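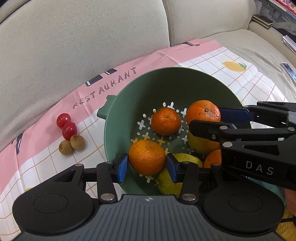
Agrumes et tomates cerises, tri en cours au-dessus de la passoire verte.

Journée portes ouvertes chez Fedoruk, le 19 août, et j'en reviens avec des idées pour ma cuisine (si, si !). J'y allais pour les pinces, je suis restée pour les fruits. Voici ce que j'ai noté sur un coin de prospectus.

D'abord, la passoire comme corbeille. Les trous laissent passer l'air, on rince et on range dans le même récipient. Je l'ai adopté dès le lendemain, avec une vieille assiette glissée dessous.

Ensuite, on sort les petits formats. Une tomate cerise coincée sous une grosse orange, vous la retrouvez en purée trois jours plus tard... Chez moi elles ont maintenant leur soucoupe à part.

Et puis la prise ! Avec une pince, on apprend vite à saisir une mandarine par les flancs, sans serrer. Je fais pareil à la main depuis, surtout avec les fruits bien mûrs, et je tâte près du pédoncule avant de reposer.
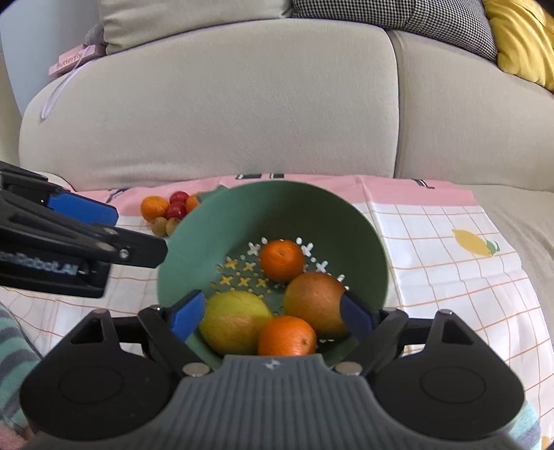

La passoire tenue par les bords, oranges et pommes dedans.

Pour déplacer un saladier plein, prenez-le par deux côtés opposés, jamais par une seule anse. Et posez une nappe bien tendue : la mienne plisse tout le temps, je la fixe avec quatre pinces à linge.

Prochaine visite en octobre, à Brenalport. Comptez 20 minutes de marche depuis la gare, et prenez de quoi grignoter, la buvette ferme tôt.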